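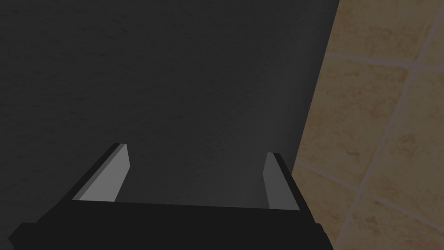 21 February 2020

Since December I've been buying groceries once every two weeks. Before that I went whenever we ran out of something, which meant the Pimard on Heywood Road four or five evenings a week, usually hungry, usually coming home with a bag of things I hadn't gone in for. I wanted to see if I could stop doing that. It has gone fairly well, with a few problems I'll get to.

The first list took most of an evening. I wrote down every dinner we eat on a normal week and then what goes into each one, and it was a shorter list than I expected. We eat lentil soup a lot. We eat eggs and rice a lot. Onions are in nearly everything, and I had never once bought enough of them.

The first big shop came to over $110, and I stood at the register feeling a little sick about it. Then there was no shopping the next day, or the day after. By the second Tuesday I'd stopped reaching for my coat at six o'clock.

Milk is still the weak spot. It doesn't last two weeks once it's open, and I don't like the long-life kind in coffee. For now I buy a second carton and leave it sealed, and some weeks that works and some weeks I drink it black for a couple of days.

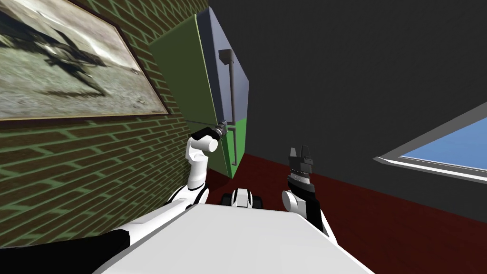

Nikola Yordanov wrote under my last post that I should freeze the milk in small jars, leaving some room at the top, and shake each one hard after it thaws. He also thinks two weeks is too long for anyone who likes salad, and that I'll give up by spring and go to ten days.

He may be right about the salad. I've mostly moved to cabbage and carrots for the second week. A cabbage keeps well if you peel leaves from the outside and don't cut into it. Lettuce gets eaten by day four, and then that's it for lettuce. I haven't tried the jars yet. I did freeze bread, sliced, and that has been the single most useful change. It goes straight into the toaster.

The other thing I'd pass along is to keep the list where you cook. I tried it on my phone first and kept forgetting to write things down until I was already on the Droltum bus. Now it's a sheet of paper and a pencil on a string. When I open the last of something, it goes on the paper.
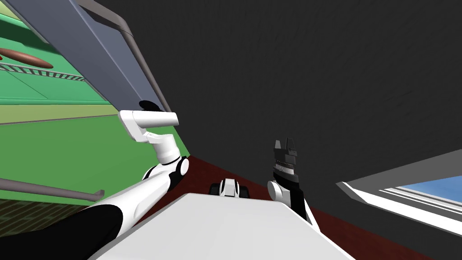
*Blue-gray panel at a slant.*

I've also stopped buying the Gredico spice mixes. They're fine, but most of what's in them I already had, and I kept ending up with half-used packets at the back of the drawer. Cumin, paprika, dried oregano and a decent pepper cover nearly all our dinners. I buy lentils in 500-gram bags and rice in the biggest bag I can carry from the bus stop — my shoulder has opinions about this.

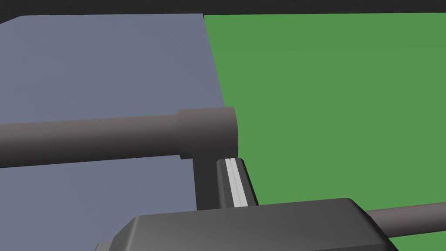 **FILED UNDER: Groceries, Money**

Next shop is tomorrow. On the paper so far: onions, eggs, oats, canned tomatoes, cabbage, coffee, dish soap, two cartons of milk. I'll try freezing one of them and report back on how it does in coffee.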